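Tundton Community Kitchen: progress report to the Skisness Fund
2025-02-20

The weekly cooking course started on time and is now past its halfway point. We planned for 30 places and filled all of them, with a short waiting list kept by Issa Srour. Each group has eight people and two hours at the counter, and they eat what they make at the end.

Budget cooking is still the most popular part. People asked for more on lentils, tinned fish and cheap cuts, so we moved the bread session back and gave that time over to stews.
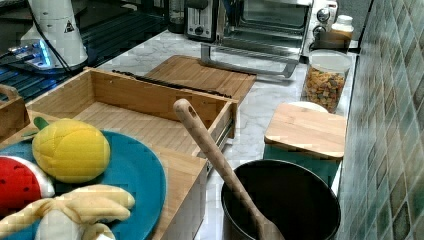

Attendance dipped in the cold spell and then came back. Five people dropped out, mostly because of shift changes at work, and their places went to names from the list. The Tullora group has been the steadiest. The Tamiru group meets later in the evening and loses people when the last bus is cancelled - we have raised this with the bus company and are waiting for an answer.

Food costs are slightly under budget. The saving will go on recipe cards in larger print.

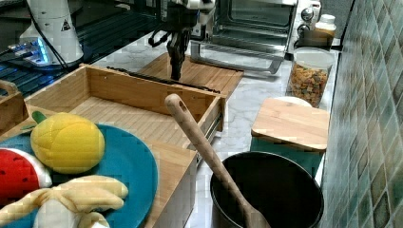
STAFFING AND TRAINING

Fadi Farah has finished his food hygiene certificate and now leads sessions alone. We still need a second tutor for the Tamiru group and will advertise in March. Until then the group can run with up to three helpers, taken from last year's course.

We asked people who had finished the first block what they would change.
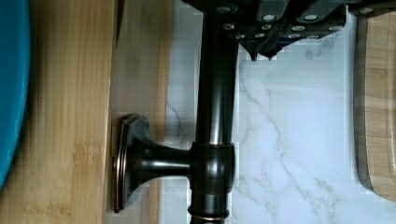

Two hours is too short if there is pastry to make, one learner wrote, and the recipes should go home with us the week before. We have started sending them out early. Pastry now has two sessions.

The next claim will follow with the March accounts.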